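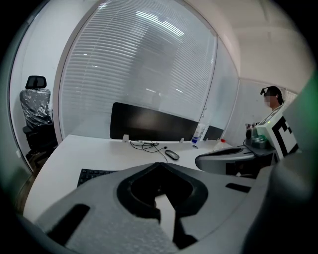

Escritorio de oficina

Un escritorio de oficina es una mesa de trabajo destinada a tareas administrativas o informáticas. Consta de un tablero horizontal, una estructura portante y, en los modelos concebidos para equipos electrónicos, un sistema para conducir los cables. Se distingue del pupitre por la superficie plana y del secreter por la ausencia de compartimentos cerrados sobre el tablero.

Tablero

Los tableros de fabricación industrial suelen ser de aglomerado o de fibras de densidad media, con revestimiento melamínico y cantos protegidos. El acabado blanco mate limita los contrastes con el papel y disimula el polvo, aunque deja ver las marcas de tinta y el roce de los cables oscuros. Los acabados brillantes producen reflejos y se emplean menos en puestos con pantalla.

Estructura

La estructura puede ser fija, regulable por tramos o de elevación eléctrica. La serie Mikberg, de estructura fija, se suministra con 8 tornillos de unión entre bastidor y tablero. En las mesas elevables la longitud de los cables se calcula con el tablero en su posición más alta.

Disposición del equipo

La pantalla se coloca junto al borde posterior, centrada respecto al usuario. Cuando hay dos pantallas de distinto tamaño, la mayor ocupa el centro y la menor se gira hacia el asiento. El teclado se sitúa delante de la pantalla principal y el ratón a su lado, a la misma altura, con espacio libre para el antebrazo. En los puestos enfrentados, la trasera de las pantallas queda a la vista del ocupante opuesto.

Cableado

Los cables de teclado, ratón y vídeo bajan por el borde posterior o por un pasacables perforado en el tablero. El exceso de longitud forma bucles sobre la superficie, que se recogen con bridas, cinta de gancho o una bandeja inferior. El catálogo Tamen incluye bandejas de rejilla de 100 mm de fondo. Las pinzas de borde se fijan sin perforar y sirven para retener cables o sujetar accesorios; su apertura debe corresponder al grosor del tablero.

Objetos auxiliares

Es habitual que el escritorio acoja botellas de agua, frascos pequeños y material de escritura. Los recipientes con líquido se mantienen cerrados y apartados del teclado y de las regletas.

Mantenimiento

Los revestimientos melamínicos se limpian con paño húmedo y detergente neutro. No se recomiendan disolventes ni estropajos abrasivos. La holgura de las uniones se revisa una vez al año.

Véase también
Silla de oficina
Brazo para monitor
Pasacables

Última modificación: 13 de marzo de 2019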